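Categories: Small workshop / Automation / Buying and budgeting

How do I budget for one small robot arm on a sorting bench?

Asked by Petrică Toma

We run a small parts business out of a unit in Griltholm. Most of it is fittings and little turned pieces that get tipped out on a bench and then sorted by hand into divided trays. It takes one person most of a morning and I would like that person back on packing.

I have been laying out the cell in simulation before spending anything. The table is the one we would buy, and the arm is a general small model, since I haven't picked one yet. The job is to take loose pieces off the bench top and put them in the tray. 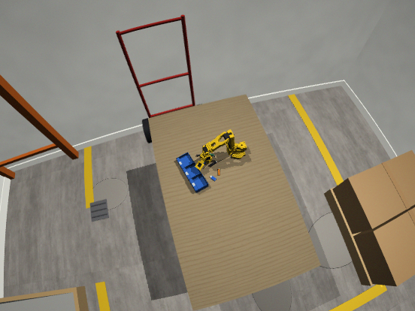
Simulated bench, arm at the tray, small parts still on the wood

I have two quotes. Lungu want a price for the arm and gripper only, and I do the rest. Ilteo include fitting, a day of training and the first year's service, and they come out a good deal higher. Neither quote mentions a camera or guarding.

What I need to know:

What have I left out of the budget?
Is one gripper enough if the pieces are different shapes?
Does the table matter or can I use what we have?

We sort 463 pieces on a normal day and never more than 1000. Unit is dry but not well heated. 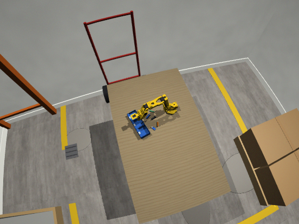
Same layout, gripper over the top end of the tray

The second view is the one I sent to both suppliers. Ilteo asked how far the tray is from the base and Lungu didn't ask anything.

3 answers

Answer 1 (accepted)

We put an arm on a similar job two years ago. What we forgot, in the order it hurt:

Camera and lighting. If your parts are tipped out anyhow, the arm needs to find them. A fixed position program only works if every piece is in the same place each time.
Guarding or a scanner, and somebody competent to do the risk assessment. Get that priced before you order, as it can change where the bench goes.
Spare fingers for the gripper. Ours wear at the tips.
Your own time. I spent 30 evenings on ours and I had done some programming before.

On the gripper, your picture has a cylinder and a block in it, and one pair of fingers may well do both if the sizes are close. Very thin pieces are where we had trouble. Post a bag of your real parts to each supplier and ask them to film a test. Ilteo or Lungu, either should do this free if they want the order.

Table: use your own if it doesn't rock. We bolted ours through the top to a steel plate underneath. Fix the tray down as well, or make a corner stop for it. You have it at an angle, and the arm won't mind, but the person swapping trays will never put it back at the same angle twice.

At your numbers speed is not the issue. Buy the slower arm and spend the difference on the camera.

Answer 2

Agree with most of that. I'd add a line for service after the first year — ask both of them for it in writing. We had a cheap arm from Irkatel and the machine was fine, but a replacement cable took until November to arrive.

Also check your reach at the far corner of the tray, and at the corner of the bench you actually mean to use. There is a lot of bare table in your layout. If parts only ever land near the base you could buy a smaller table and get the floor space back.

Answer 3

have you thought about a vibrating sorter, my brother in law got one second hand for 200 quid. might not do mixed shapes though

Comment from Petrică Toma: Thanks all. Had a look at sorters, too many shapes for us. Will send parts to both and ask about the camera.

Was this page helpful? 14 yes, 2 no
Shares: 6 Comments: 1

Related questions
Leasing or buying a first robot arm
Who can sign off a risk assessment for a small cell?
Second-hand grippers, what to check
Divided trays that can be screwed to a bench
Compressed air or electric gripper for light parts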